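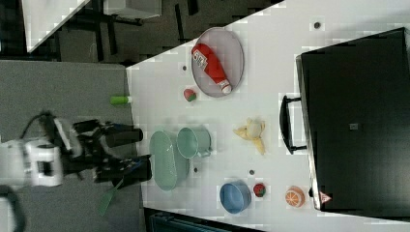 Play Kitchen Lands at Aguirre Street Library, Breakfast Still Pending

The Aguirre Street branch library has a kitchen now. It has no plumbing, no stove and no permit, and the menu leans heavily on strawberries, but it opened Monday on a white table in the children's room and was busy by 10 a.m.

The play set comes to the branch through the Drarel toy-lending program, which rotates boxes of toys among neighborhood libraries. Past boxes have held train track, dress-up hats and a set of drums that went back early by mutual agreement. The kitchen box was the most requested item on the Drarel list this winter, and Aguirre Street waited 12 weeks for its turn.

The pieces are the usual pretend groceries: a banana with its peel flopped open, half an orange, a strawberry or two and a bottle of ketchup that is nearly always lying down. There are bowls, a mug, a spatula and a toaster oven. A family of four could eat from it, provided they all wanted fruit with ketchup. 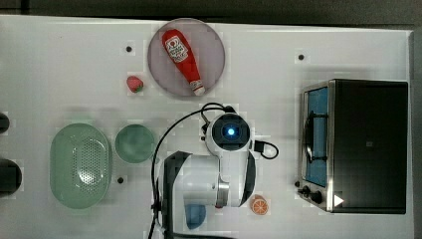
Ketchup, plated, with the green colander and bowl at left.

Staff say the ketchup has become the main course. It gets served on the big round plate, on the oval tray and, at one well-attended lunch on Monday, in the mug. Parents who spend their evenings trying to limit the real kind were seen accepting generous helpings and asking for seconds.

The mug has also been a soup, a hat for the banana and, briefly, a phone. The colander is popular with younger cooks, who like looking at people through the holes.

Borrowing works the way it does with books, only with more pieces to find under the couch. Families may play at the table any time the children's room is open, or sign out a smaller take-home box for two weeks. Around 40 households are already on the list for those, so anyone hoping to have a toy orange in time for a birthday should probably hurry or pick a later birthday.
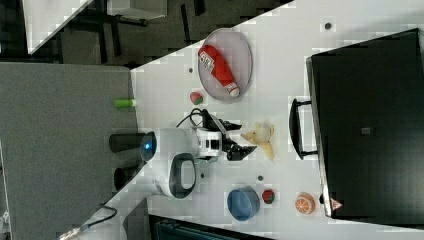
Cleanup Proves Less Popular

Every session ends with ten minutes of putting away, announced by a small bell. Attendance at this portion has been uneven. The branch has tried a cleanup song, then a different cleanup song, and is now back to the bell.

Food goes in the bowls and dishes get stacked on the table, at least in theory. In practice the fruit drifts toward the edges, and the blue bowl tends to turn up in the picture book section – usually near the bears.

Washing is handled after closing with warm water and dish soap. A missing piece costs nothing the first time. After that the family is asked to look in the car again. 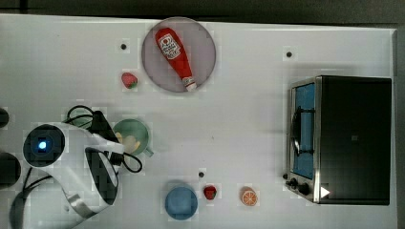
A green bowl with something pale yellow on the menu, and a strawberry waiting its turn near the plate.

The kitchen stays at Aguirre Street through April, then moves on to the Vamholm branch, where the children's room is smaller and the carpet is newer. A toolbox set is expected to replace it. Staff have asked whether the hammers are foam and are waiting to hear back.

Sign-up sheets for the take-home boxes are at the front desk, next to the real pencils.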